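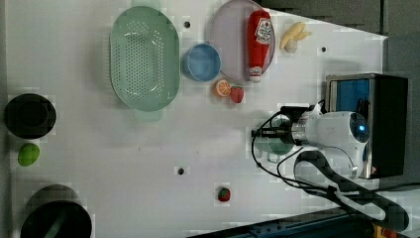
Skernville Makers Club: Phones and Tablets Help Board

Carrier-unlocked phone loses LTE after moving to a regional network

jana_k
Wed 27 January

I bought an unlocked phone in September and used it on a national carrier until last week. I then moved my number to a regional network. Calls and texts work. Data connects at 3G only, and the status bar never shows LTE, even close to the tower on the ridge where another phone on the same network gets it without trouble.

What I have done so far:
Restarted with the SIM out, then in.
Reset network settings.
Set preferred network type to LTE/WCDMA/GSM auto.
Entered the APN from the carrier's welcome sheet by hand.

The carrier's store says the phone is "compatible" but could not tell me which bands it needs. The IMEI check on their site passes. The phone has the current system update. Is this an APN problem, a SIM problem, or is the radio missing something? I would like to know before the return window on the plan closes, and I have 8 days left.

Burkard

Check the bands first. An IMEI check on most carrier sites tests two things: that the phone is not reported stolen, and that the model is on a list. The list is often kept by model name, and one model name can cover several hardware variants with different radios.

Go to Settings, About phone, and write down the full model number including the letters after the dash. Look up that exact number on the manufacturer's support page and find the LTE band table. Then ask the carrier (by phone or chat, the store staff will not have it) which LTE bands are in use at your address. If there is no band in common, no setting will fix it and you should return the plan.

If there is at least one band in common, look at the SIM. When a number is ported, some regional carriers provision the line with the old 3G data feature and leave LTE off until someone adds it. Ask them to confirm that LTE is on the line and that the SIM is a 4G type. An older SIM may register for voice and 3G data and be refused on LTE. Mine took 20 minutes to show up after they changed it, with one restart.

On the APN: delete the one you typed and use Reset to default before you enter anything again. Two entries with the same name and a different APN type cause odd results. The type field should read default,supl,mms unless the carrier says otherwise. Leave the bearer field at unspecified. If it is set to a single 3G bearer, the entry is ignored on LTE.

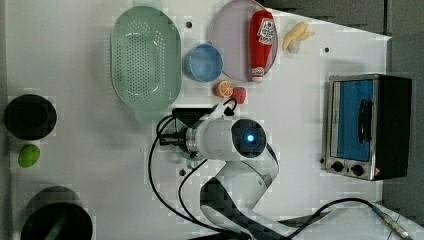
Table with colander, bowl, plate and ketchup bottle

lindqvist203

Had the same thing, got a new SIM, fixed. Wouldn't bother with the rest.

Also turn off battery saver, mine was forcing 3G.

jana_k

Model number checked. My variant has 3 LTE bands and the carrier uses one of them in town, a different one out on the county road. So there should be LTE at the ridge but not at my house, if I read the table correctly. Chat support says the line has "standard data" and has opened a ticket to change it. They are also mailing a SIM.

APN type was set to default only. I have reset it and the carrier's own entry appeared with the longer string. Still 3G for now.

Burkard

You read it correctly. "Standard data" is probably the 3G feature. Wait for the ticket and the SIM, then test at the ridge before you decide. If you need data at the house, ask whether the band on the county road is going to stay the only one there, and get the answer in the chat log.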